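**Robotics Club: Summer Session Report**

July 19, 2019

The summer session of the Plidden Robotics Club reached its halfway point this week. Members have been working in simulation since the first meeting and will stay there until the fall, when the club gets its bench time at the Mensah building. This report covers the kitchen task, the scoring rules and the dates members need to know.

The kitchen task is the main project for the second half. Each team writes a program that has a simulated arm pick up one named item from a crowded table and set it down at a target spot. The item and the target are drawn at the start of each run. The rest of the table is clutter, and the club's scene builder, Roltudow, places it at random from a shared folder of models. Members can add models to the folder as long as the file loads and the item would fit on a real table. The second rule is applied loosely. There is a diamond sword from a block-building game in the folder now, along with the cookware, the dishes and a very large heap of greens.

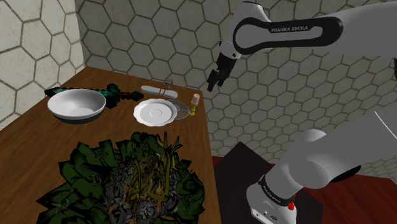

Teams work in pairs, and every pair starts from the same base code. It moves the arm to a point, opens and closes the two fingers, and stops if a joint goes past its limit. Everything else is up to the pair. Most have begun with the approach, meaning the direction the gripper comes in from and how far above the item it pauses before going down. A straight drop works for short items in open space. It works poorly next to anything tall, and leafy items have given every pair trouble at the planning stage.

Iona Lindsay, who leads the session, asked the pairs to keep a written log of each failed run. The log has a line for the item, a line for what the program was trying to do and a line for what happened. She reads the logs on Thursdays and returns them with notes. Several members have said they would like to skip the log when the cause is obvious. The answer is still no.

The second topic for the month is the close view. Pairs may use a view from near the gripper as well as the view of the whole table. The close view helps with the last part of the reach and with checking a grasp before the arm moves off. It shows much less of the table, so a program that relies on it alone tends to lose track of where the target is.

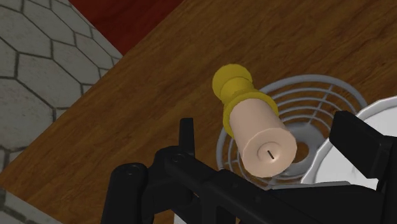 Round items need extra care. If the fingers close off center, the item can turn or slide out sideways, and the program has to notice. Nerea Figueroa has written a short guide to grasp checks that compares the finger gap with the width of the model. It is two pages long and is in the shared folder under "guides." Pairs that have not added a grasp check should read it before the next meeting.

Scoring is the same as last year. Each pair submits one program, which is run on 20 scenes that no one has seen. A run counts if the named item ends up at the target and is upright where the model calls for it. Knocking over other items costs points. Ties go to the pair with the shorter total time.

Practice scenes are available now. Roltudow can produce up to 1,000 per night on the club computer, and 585 are already saved for anyone who wants a fixed set to compare against. Please do not write over the saved set. Copy it to your own folder first.

The final runs will be held in November at Plondemier Hall, and families are welcome. Pairs who want to change partners should tell Iona by the end of the month. The club still needs one more display screen for the final and would be glad to borrow one.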